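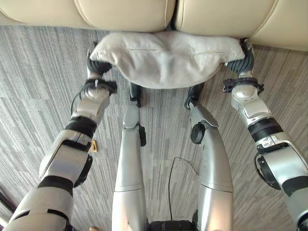
Pillows have taken up most of my evenings since March, and I can't say I mind. We call our robot Pyo, and what I want from it sounds so small when I tell people – pick a pillow up by both ends and put it back on the couch. The trouble is how much a soft thing gives. With both grippers squeezing, the middle sags into a lazy V and the bottom edge bulges out over the carpet, and all my careful numbers were worked out on a stiff foam block! Marisol thinks I should let the arms come in slower over the last 4 inches, and she's usually right about these things (she was right about the cable, too).

The hands got some love as well. Han-gyeol spent a whole afternoon on the ribbed fabric covering, easing it down until the four fingers came out from under it in a nice neat row, silver with black tips. I just held the flashlight and talked too much.

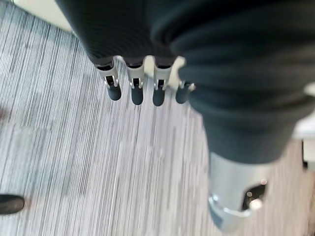

What's left to do

Slower arms first, then the wrist straps, then 300 more tries with the pillow. Min-kyu has promised to bring dumplings for the long night.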